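Two weeks with the Dreter hand-held grippers, and I have opinions. Thread.

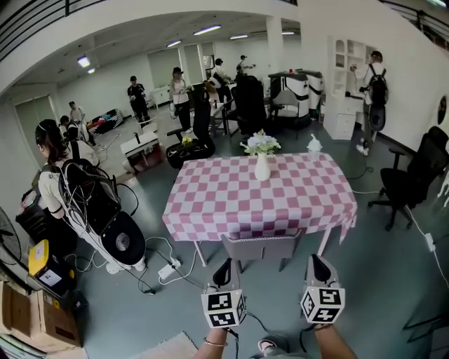
Do you need a new gripper to get better demonstrations?
Mostly you need people who are comfortable holding the one you have. We swapped hardware twice before we looked at wrists.

The candidates: the Dreter pair, and the older Plitia pair we've used since December. Same tasks for both - pull a chair out, push it back in, straighten a tablecloth, move a cup.

Dreter's pitch is "all-day comfort." I don't know whose day. Kamil Beneš lasted 57 minutes before he asked to trade, and he rock climbs.

The weight isn't the problem. It's where the weight sits. Anything mounted behind the jaw wants to tip your hand, and you fight that on every reach. Plitia has the same flaw, only less of it.

Tracking: the marker cubes are fine when they face a camera. Reach under a table and one of them ends up facing the floor. The brochure does not have a table in it.

Numbers, for those who only read numbers. 160 takes on each pair. Dreter lost tracking in 16 of them. Plitia lost it in more, but I moved a camera halfway through the Plitia takes, so please don't quote me on that one.

Chairs are where both pairs look bad. You can close on the top of a padded backrest and feel sure you've got it, then the fabric slides and the chair stays put. Blažena Baláž put rubber tape on the tips. It helped more than the firmware update did.

Cables. Every vendor I talk to says wireless is coming. I've been hearing that for years and I still step over cables to get to my coffee.

A reply already asks about the Uysal controller. Tried it for one afternoon. Nice buttons, and a lag I could feel in my fingers. Hicham Ashour says he can't feel it. We have agreed to log it and stop arguing.

Would I buy the Dreter pair? At the price we were quoted, no. I'd take a second set of Plitia jaws and a roll of that tape.

Next up is the same list of tasks with the tape on both pairs, and all the cameras left alone this time. I'll post the raw counts, including the ugly ones.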